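The Cup Shelf Is Always the Last to Go

Priit Uibo has been sorting out other people's kitchens for long enough to know where the trouble will be. 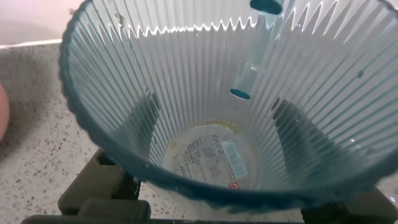 "People think it's the pans," he says. "Pans are easy. You use a pan or you don't. It's the cups and the straws and the lids that eat up the afternoon."

Uibo runs Drillow, a small business in Draststead that helps households clear and rearrange their kitchens, mostly before a move or after one. He started it after leaving a job in restaurant supply, where he spent his days in a warehouse looking up part numbers. He works alone on most jobs and takes a helper for the big ones. When we met in June he had just finished a two-day job in an apartment on the north side of town, and he was sitting at the client's counter with a cup of coffee and his notebook.

The notebook matters to him. He writes down every job by hand, with the room, the hours, and what went where. He says he has tried three different apps and went back to paper each time.

"I want to be able to turn back a page while my hands are dirty," he says.

I asked him to explain how he goes about a kitchen from the start. He begins with the counter, and he doesn't open a single cabinet until the counter is cleared down to the things that live there.

"You need somewhere to put things while you think. If the counter is full you end up using the floor, and then you're stepping over plates all day. I did that on my first job. I broke a gravy boat."

After the counter come the cabinets, one at a time, top to bottom. Everything in a cabinet comes out, gets looked at, and goes back in or goes in a box. He uses only two boxes, one for things leaving the house and one for things that belong in another room. He used to have a third box for things the owner hadn't decided on.

"The third box was always the fullest," he says. "So I got rid of it. Now if they can't decide, it goes back on the shelf and we talk about it at the end of the day."

Plastic cups get their own session, usually after lunch. Most homes have more of them than the owners think. They come from birthday parties, ball games and the drugstore, and people hang on to them in case of a cookout. On one job this spring he took every piece of plastic drinkware out of a house that belonged to a family of five, and the total came to 383 with the lids and straws counted in. The family had guessed 30.

"They weren't careless people. They had a big pantry, and every year somebody bought another sleeve of cups without looking at the back of the shelf."

He has opinions about which ones are worth keeping. He holds a cup up to the window and runs a thumb around the rim. A rough spot or a split means it goes. Cloudy is fine by him as long as the cup is clean. He likes cups with ribs on the sides for kids because they're easier to hold on to, but he admits they take longer to wash.

"Milk gets down in the grooves," he says. "If you're going to keep ribbed cups you need a bottle brush. A sponge won't do it."

Stickers are another matter. Uibo peels off every price label and barcode he comes across, including the ones on the bottoms of things, where most people leave them for years. He soaks the stubborn ones in warm water with dish soap, then rubs what's left with a little cooking oil on a paper towel. On clear plastic he goes slowly and keeps anything metal away from it.

"A label on the bottom doesn't hurt anybody. But it gets gray and it gets soft, and then it comes off in the dishpan and you're picking bits of paper off the forks. I'd sooner do it once."

Reusable straws he keeps upright. He tells clients to pick one cup, the plainest they own, and make that the straw cup. It sits on the counter or on the lowest shelf, and when it's full, no more straws. He doesn't like them in drawers, where they roll to the back and collect crumbs.

"Also you want air going through them. Stand them up, let them drain, and check the inside with a light once in a while. You'd be surprised."

The work isn't expensive by his account, though he wouldn't give me a standard rate. He looks at the kitchen first and names a price for the whole job. The largest he has done was in a house called Rerkonura, out past the reservoir, where two generations had been cooking in the same kitchen without ever emptying it. That one took 28 working days spread over the winter. He logged 3,653 items before he was through, not counting the spice jars, which he and the owner's daughter went through together one evening.

"She wanted to smell every one of them," he says. "Fine. We had the time."

He says the hardest part of that job was the stone counter, which had a busy, speckled pattern. Small things disappeared on it. He lost a set of measuring spoons for most of a morning, and he has carried a plain white dish towel ever since to lay small parts on.

"Granite, quartz, whatever they have, if it's got flecks in it you put a towel down. Screws, gaskets, those little rubber rings from the lids. Otherwise you wipe them straight into the trash."

What leaves a house goes to a few different places. Good dishes and glasses go to the Tamošiūnaitė thrift store on the corner by the bus depot, which takes anything that isn't chipped. Plastic is harder. The store will take cups if they come in sets of four or more, so Uibo keeps a shelf in his garage where he matches up the strays from different jobs. When he gets four alike he puts a rubber band around them and takes them in.

His own kitchen, he says, is small and fairly ordinary. He has one drawer he doesn't talk about and a cabinet of mugs that his wife has told him to leave alone. He owns six plastic cups.

I asked what he would tell someone who wanted to do the job themselves and had only an evening. He thought about it while he rinsed his coffee cup and set it on the rack.

"Do one shelf," he said. "Do the cups. Take them all out, wipe the shelf, and let it dry before you put anything back. People skip the drying. Then count how many people live in the house and keep enough for them and a few guests. The rest can go in the box, and put the box in the car that night."

He still had the apartment's pantry to check before the client got home at 5:30. He put the notebook in his back pocket and went to look for the step stool.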